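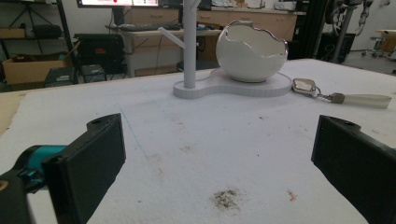 Ultness wants you to wash your tablecloths less

The household brand Ultness has a new stain guard spray for white table linen, and the claim on the bottle is a bold one: 20 meals between washes. Whose meals, I'd like to know. A slice of dry toast is a meal. So is beetroot curry.

The small print says the figure comes from a survey of 3,886 customers, all of whom had already bought the stuff. They were asked how clean their cloth looked. Looked to whom, and in what light, we aren't told. Buriro made much the same promise for its own spray in April and has since dropped the number from its website.

I've asked Ultness for the full survey and will print whatever comes back. Until then, cold water and a bit of soap cost next to nothing.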